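June, bin notes, 11.20

Started on the odds and ends for the front bin. Hadi Nassar wants a set that isn't all the same shape, so went through the Zistel box and the leftovers from Skererard and pulled out whatever would lie on the flat floor without jamming in a corner. Toys mostly. The scoop truck stays in, it tips over whichever way you set it down and I want a few awkward ones.

Floor is getting bad. Scratches all over, whitish scuffs, worst on the truck side. Wiped it with the Rerkel stuff, 5 min, no diference that I could see. Far wall has that worn brownish band right across as well. 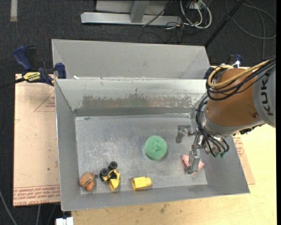 Second bin needs doing too but that can wait till after lunch. Swap plan: keep the green spongy one and the yellow block for the next 20 goes, change the rest. Pink one is too pale against the grey for my liking, ask Hadi if he's bothered. If he is, there's a drawer of brighter bits under the Hrubý cabinet, roughly 40 in there, half of them probaly too big.

To do
– stick a label on the Zistel box, lid keeps going walkabout
– sweep scraps off the bin rims
– find out what new sheet metal costs, or whether we can just turn the floor over
– more Rerkel cloths, down to the last packet

Back at it 2ish.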